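Work table gallery, Skarnville office

Notes on the shared table at the Hollano workspace, kept by Oratile Mofokeng. The top is pale beige wood, oiled once a year in July. Inventory number 587.
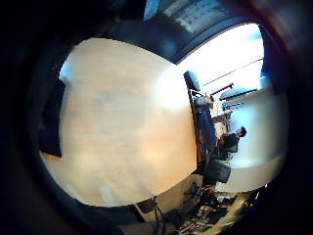

SURFACE

Light wood with faint warm streaks. Glare is strongest on the part nearest the bright side of the room. A few lighter marks remain and are left for the next oiling. Rated load is 80 kg, spread evenly.

Chairs with dark blue backs go along the edge. The padded one is drawn up to the table - the other dark chair stands further along, near the seated colleague. Window fittings on this side are on the Khumalo maintenance list. 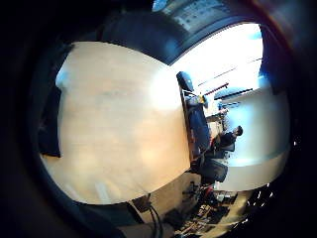
ITEMS LEFT ON THE TABLE

Cables and small black adapters stay near one edge, partly on a light tan board. Dark fabric is heaped on the opposite side.

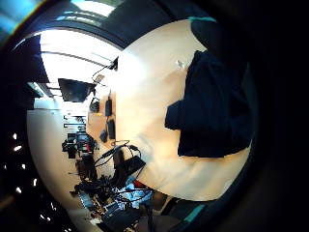

Personal items go to the Makell lockers at closing. Adapters are labeled by desk before storage, and unlabeled ones go in the spares drawer - 3 months, then recycling.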